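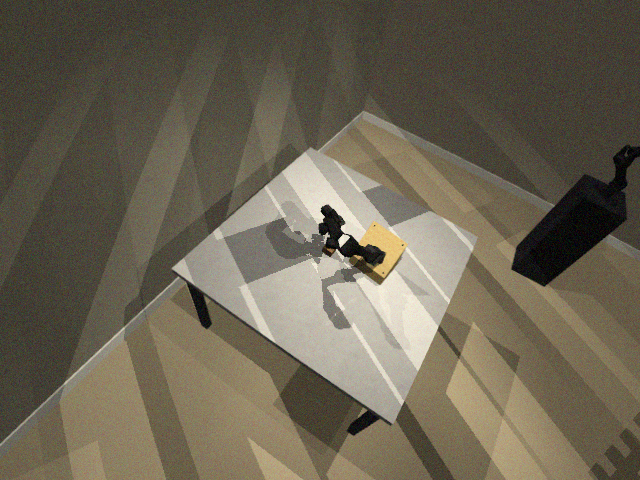 Clekedix teleoperation group
Minutes of the meeting held Thursday, December 15, 2022, Udbridge office and by phone

Chair: Alun Ellis
Notes: Idris Bellis
Also present: two people from Hararen, by phone for items 1 to 4

1. Minutes of the last meeting
Agreed with one change. Under item 3, "replay" should read "re-record". Idris to correct the file copy.

2. Simulated table
The table and arm model is now in use for all remote control practice. Alun reported that operators can start a session without help, but the view from high up makes it hard to judge how far the gripper is above the tabletop. Hararen asked whether shadows could be switched off. Alun would keep them on for now, as two of the operators use them to judge height. Agreed to add a second, lower view and leave the lighting alone until people have tried it.

3. Recorded demonstrations
We have 800 demonstrations by remote control, against 50 by hand guiding on the real arm. The hand-guided ones are smoother, though slower to collect. Idris has gone through the hand-guided set and wants 5 of them removed because the operator let go of the arm partway through and the recording kept running. Agreed.

There was a long discussion of pauses. Some operators stop above the object before closing the gripper, and the trained arm has picked up the same habit. Hararen would like the pauses trimmed automatically. Idris objected that a short stop before the grasp is sometimes needed - the trimming script can't tell which is which. No decision. Idris to send three recordings of each kind to Hararen before anything is trimmed.

4. Delay on the remote link
Still noticeable from the Hararen side. Operators there overshoot and then correct, and the corrections end up in the data. Alun proposed a lower speed limit for remote sessions only. Agreed as a trial. Hararen left the call after this item.

5. Operator sheet
The Price sheet, last revised in July, still tells operators to begin from the old home pose. Idris to rewrite the first page and add a line on how to discard a bad attempt. Alun wants it kept to one side of paper.

6. Other business
The spare hand controller has a sticking trigger. Alun to order a new one - until then the spare is not to be used for recording.

Next meeting to be arranged by email.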